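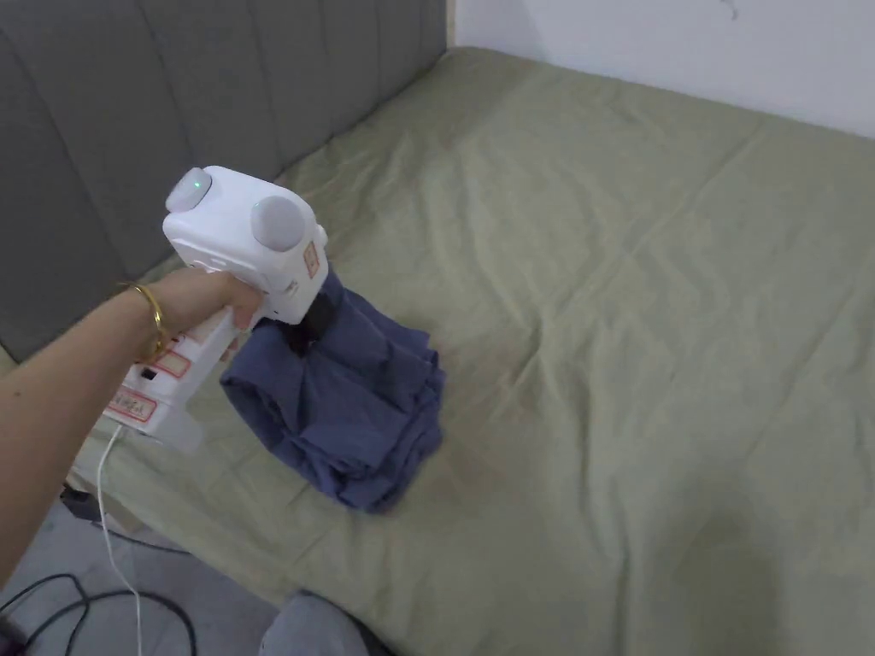
Fitted sheet keeps creeping on a foam mattress, and I fold on it, so this has become a nuisance. I use the bed as the sorting surface for all the clean clothes, dark things first. Lift a heavy item such as the dark blue one by a single point, with the rest still lying on the sheet, and the sheet ought to stay where it is. Mine has soft diagonal wrinkles across it within minutes of being pulled flat. The sheet is a Nieminen, 200 thread count, bought in April. Mattress is 200 cm long and the pocket is the deep type. What am I doing wrong?
Posted by trerkeck_flat, January 13, 2020

Reply from Higinio Tapia
Diagonal wrinkles mean uneven tension between opposite corners. Fit one corner at the head, then the corner diagonally opposite at the foot, then the other two. If you do both head corners first, all the slack ends up at the foot and works back up the bed.

Reply from ovenglove2071
Disagree. The order makes no difference once the elastic has settled. The likelier fault is pocket depth. A deep pocket on a shallow mattress leaves spare cloth underneath, and every time you drag something across the top, some of it comes up. Measure the mattress height with the sheet off and compare it with the figure on the packet.

Reply from trerkeck_flat
Measured. The pocket is 3 cm deeper than the mattress. I also tried the diagonal order and it did look flatter, for one evening. 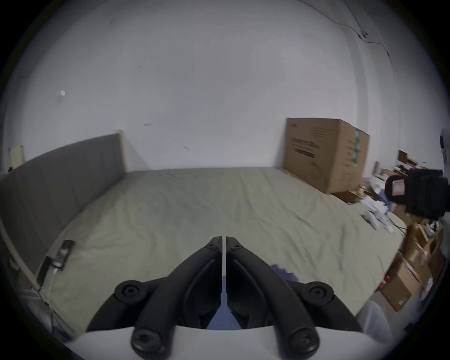 The side near the headboard is the worst for it. The bed has a pale wooden side rail on that side and I can't get a hand down far enough to tuck properly, so that corner is always done by feel. It is also where I put small things down while I fold, and I would like to stop doing that as well.

Reply from ovenglove2071
3 cm is enough to cause it. Sheet straps under the corners will take it up. The Restuvico ones have metal clips and have lasted well here. Plastic clips let go in the wash if you forget to take them off.

Reply from Higinio Tapia
Straps treat the symptom. Pull the mattress a hand's width away from the rail, fit the corner with both hands, push it back. It takes a minute and costs nothing.

Reply from bullville_linens
Both of you are assuming the sheet is at fault. Folding on a mattress is poor practice anyway. The surface gives, so you can't get a sharp crease in a shirt or line up trouser seams. A table at hip height is better. I worked in a hotel laundry with 400 rooms and no folding was done on beds.

Reply from Higinio Tapia
A hotel laundry has tables. Most bedrooms don't have the floor space. A firm mattress is adequate for jumpers and trousers. Shirts I would agree with.

Reply from trerkeck_flat
No room for a table. I moved the mattress out and refitted the sheet, diagonal corners first, and the headboard side is tighter than it has been. Straps ordered too. Separate question: is it worth folding dark cottons inside out? They pick up pale lint from the sheet.

Reply from ovenglove2071
Yes for anything with a brushed face. For plain weave it makes little difference. Shake each piece once before you lay it down and brush the sheet off between loads.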